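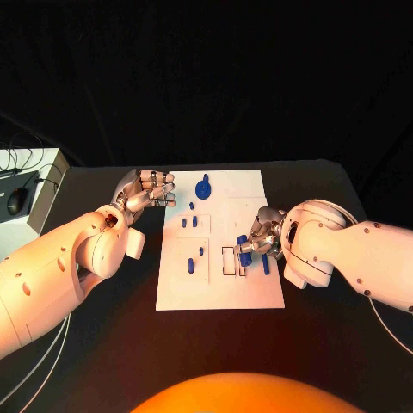
White board, blue parts, dark tabletop.

Keeping small parts in order with a layout board

By Ritu Lodhi
Updated 28/06/2023
Filed under: Workshop, Small repairs

A layout board is a flat board with a marked place for every part of the job you have open. Take a part off, put it in its place. When you put the thing back together, the empty places tell you what you have already used. I keep two going at the Kurville repair evenings and a third at home for fitting practice.

Picking the board

Use something stiff and plain. An old shelf is fine once you scrub it, and so is the door of a scrapped kitchen cabinet. Check it for warp by laying it on the table and pressing each corner. If it rocks, stick felt pads underneath or find another board.

White is the easiest color to work on. You can write on it, and most screws and springs show up well. White plastic parts are the exception, and for those I lay down a sheet of colored paper.

If you are painting the parts for a practice board, paint them all one strong color that doesn't turn up anywhere else on your bench. Blue on white is hard to beat. A dropped blue peg is easy to find on a gray floor, and at the end of the evening it doesn't get swept up with the offcuts.

What goes underneath

A dark table under a white board gives you a clear edge, so a part that has rolled off gets noticed. If your bench is pale, put a dark towel or an old bath mat down first. The towel also keeps the board from sliding.

Clear the rest of the bench before you start. Coffee goes on another surface.

Curtains and light

Bare walls with tools hanging on them make a busy background when you are trying to line up a peg by eye. A plain dark curtain behind the bench fixes that for very little money. Buy it long, hem it short of the bench top so it doesn't drag dust onto the work, and wash it when you wash the shop rags. Don't hang one near a grinder, a heat gun or a soldering iron.

Put the lamp off to one side. Gloss paint throws glare straight back at you, so go for satin or matte on the board.

Marking the places

Trace around each part with a sharp pencil, then go over the line with a marker when you are sure of the layout. Round things get a circle and long things get a rectangle. Write the name of the part below the outline, where the part won't cover it.

Leave finger room. Two rectangles side by side need enough space between them that you can pick one piece up without knocking its neighbor. I use the width of my thumb.

Put tall pieces toward the back and flat ones in front.

Pegs and slots

For a practice board you want real holes as well as outlines. Drill a test hole in scrap first, with the same bit, and try the peg in it. Paint adds thickness, so test with the painted peg. If it binds, sand the peg and leave the hole alone. A hole that has been made too big can't easily be made smaller.

Hold a peg upright over the hole and lower it straight down. If it catches, lift it out and start again. Forcing it chips the paint around the rim, and after that the hole never looks right.

Kinga Erdős rubs a candle stub on her pegs. It works, but wipe off the extra or it collects sawdust.

Slots are more trouble than round holes. Drill a hole at each end, saw between them, and clean up the sides with a flat file. Go slowly at the corners.

Knobs

Fix a knob with a screw from the back of the board and put a washer under the screw head. If it is meant to turn, tighten the screw all the way and then back it off a little. A dab of nail polish on the threads will hold it there. Check it every few weeks if the board gets a lot of use.

Cleaning and storing

Wipe with a damp cloth and a drop of dish soap. Pencil comes off with an eraser, and old marker usually comes off with rubbing alcohol, though try a corner first because it can soften some paints.

Store boards flat or on edge, out of the sun. Loose parts go in a zip bag taped to the back with the name of the job on it.

Reader notes

Ruan Shabalala: I cut my slots after painting and the edges chipped. Masking tape over the line before sawing took care of it on the second board.

Lindiwe Mabuza: Does this work for sewing machine parts? I have one in pieces on the dining table.

Ritu: Yes. Use a board with a raised lip for the small screws, or glue a strip of molding around the edge. A tray will do until you get to it.

Next update in July: sharpening kitchen scissors at home.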